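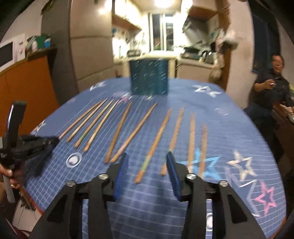

Sibusiso Mofokeng would like it known that he has been waiting for a machine to put away his cutlery since he was a boy, that he is still waiting, and that he doesn't expect to be let off the job this year or next.

Home > Newsroom > Community > Events
Category: Home & Work
Shares 51 | Comments 0

PLERIRDEN OPENS ITS CHORE LIST TO BROMVILLE HOUSEHOLDS

Plerirden is very pleased to announce that the Munshi chores program, which has been growing quietly in Bromville for a good while now, will open to 100 households from December, and that we'd love to hear from anyone in the district with a kitchen table, a laundry basket or a shop counter that never seems to stay tidy.

The question we are asked most often (at the markets, at the school gate, and once, memorably, halfway through a dental appointment) is whether machines can do the housework yet. Our answer is a friendly "a little of it, slowly". A robot vacuum will go around the lounge room by itself, and plenty of our neighbours own one and are fond of it. Sorting a drawer, stacking bowls of different sizes or folding a fitted sheet is another matter, and those are the chores Munshi was set up to look at.

Chopsticks are a lovely case in point. They are thin and light, they roll, and in most homes no two pairs quite match any more. Anyone who grew up setting the table for a big family does it without looking. For a gripper with two padded fingers, each stick has to be approached at the right angle and squeezed at the right spot, and the one lying beside it has to be left in peace. Our program works with people guiding hand-held grippers, so the movements a future machine might learn from are the ones an ordinary person makes at an ordinary table, with a patterned cloth on it and the kitchen a few steps away.

"I thought the heavy things would be hard and the small things would be easy, and I had that completely the wrong way around," said Phúc Quách, program lead for Munshi at Plerirden. "Give me a saucepan any day. A saucepan stays where you put it."
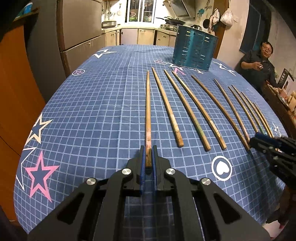
What the machines can and can't manage

We promised Bromville we'd share the results as we went, the dull ones included. In our own workshop trials, a bench-mounted arm was asked to pick single utensils off a cloth and drop them in a container. It managed nearly 70 per cent of them on the first try, and it took 90 seconds over a handful that most of us would clear before the kettle had finished clicking off. Wipe-downs of a flat bench went better. Anything with a lid, a zip or a knot in it went worse, and we'd rather not discuss the doona cover.

On the shop floor the picture is a bit brighter. Somora, the grocer on the main street, has been kind enough to let us try shelf-facing after closing, and boxes of the same size in a straight row suit a machine nicely. Loose produce doesn't, at least so far, and the staff at Somora have been very patient about the mandarins.

How to take part

Households can choose as many or as few chores as they like from the Munshi list, which runs to 51 at present and has had several good suggestions from locals added to it, among them pairing socks and sorting a tin of buttons by colour. A session lasts an afternoon or an evening, whichever suits the family, and you needn't tidy up beforehand. Please don't, in fact! A table as it usually looks is far more useful to us than one set for visitors.

Sign-up forms are at the Plerirden front desk in Bromville and at the counter at Somora. An information evening will be held at 7 pm early in December, with tea, slices and a chance to have a go with the grippers yourself. Children are welcome with a grown-up.

Media enquiries: Phúc Quách, Plerirden, Bromville

Previous | Next | Back to Newsroom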